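I have a bag of bags. You have one too, I'm pretty sure, under the sink or on a hook behind the pantry door, and I'd like to make the case that we should all stop feeling bad about it (and also that we should stop adding to it, which I know sounds like cheating).

It started with my friend Oksana Vakulenko helping me move apartments in March. She opened the hall closet, looked in, closed it again, and said, "How many people live here?" One. One person lives here, and that person owned gym bags, tote bags, a bag that came free with a magazine I never read, and a rolling suitcase that had smaller suitcases inside it like a family secret. We spent most of a Saturday on that closet. The kitchen took less time! 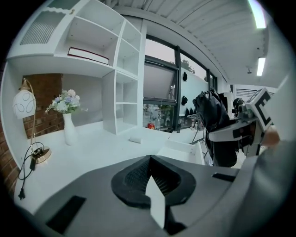
My theory is that bags are the one thing we buy for a person we haven't become yet. I bought a big canvas one because I was going to be somebody who went to the farmers market. I bought a stiff little leather one because I was going to be somebody who carried only a phone and a lipstick, and I have never once left the house with only a phone and a lipstick. Meanwhile the bag that does the work in my life is the plainest kind going, a black backpack with shiny straps and loops at the top like the one hanging up there, and I've never had a single daydream about it. It just comes with me. It has been to the dentist, to two weddings and to the emergency vet.

Homa Jalali, who I've worked with forever, thinks I'm being too hard on the daydream bags. Her argument is that a nice bag you use twice a year still makes you happy twice a year, and how many things in your house can say that? It's a decent point. I went home and thought about the fish-shaped serving platter, which has made me happy zero times, and I gave the fish away and kept the leather bag. So Homa won that round.

Where I won't budge is the free ones. The conference totes, the bank totes, the tote you get for buying a second tote. Somewhere along the line we all agreed that handing a person a cloth bag was a kind thing to do for the planet, and now I get them from my optician. I got one from a mattress store called Zivura when I hadn't even bought a mattress, I had only lain down on one for a while. I don't want to be rude to a salesperson, so I take it, and then it's mine until one of us dies.
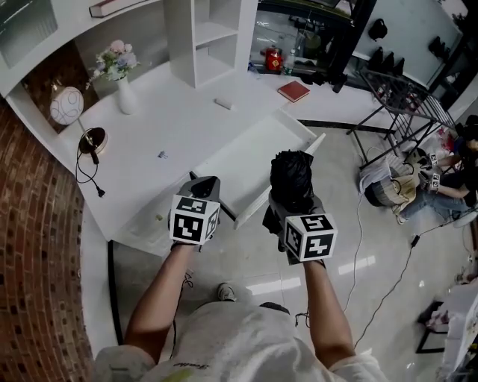 And the thing is, the throwaway kind still piles up right alongside them. I was promised a trade! I was going to own a few good cloth bags and in exchange the crinkly ones would go away. What happened is that I leave the cloth ones at home, stand at the register feeling like a criminal, and either buy another cloth one or mumble yes to plastic. I do this maybe every other week. I have tried keeping totes in the car, but then I'm in the store and the totes are having a lovely time in the car.

Kourosh Kermani, my neighbor at the new place, has this solved, and his solution is so dull that I was annoyed when he told me. He keeps 3 bags. One lives folded in his coat pocket, one hangs on the front doorknob so he has to touch it to leave, and one is for when somebody needs to borrow a bag. When someone offers him another he says "I've got one, thanks," in a perfectly friendly voice, and walks off. I practiced this in the mirror. It's harder than it sounds, especially the walking off.
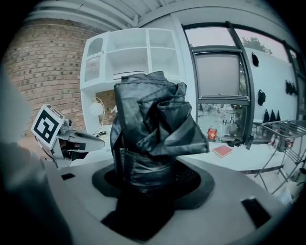
So should you throw the whole pile out this weekend? I'd leave it alone and start by refusing the next free one.

Throwing out a closet of perfectly good bags doesn't help anyone, and you'll need them the day you move, or the day your sister shows up to collect the baby clothes. I packed half my kitchen in totes and it went fine (towels around the glasses, heavy stuff at the bottom, nothing broke but a mug I disliked). Lend them out and don't ask for them back. Send people home with leftovers in them. Tahmineh Kazemi from my book club left my place last week with a lasagna in the Zivura tote, and I've told her very clearly that I only want the dish.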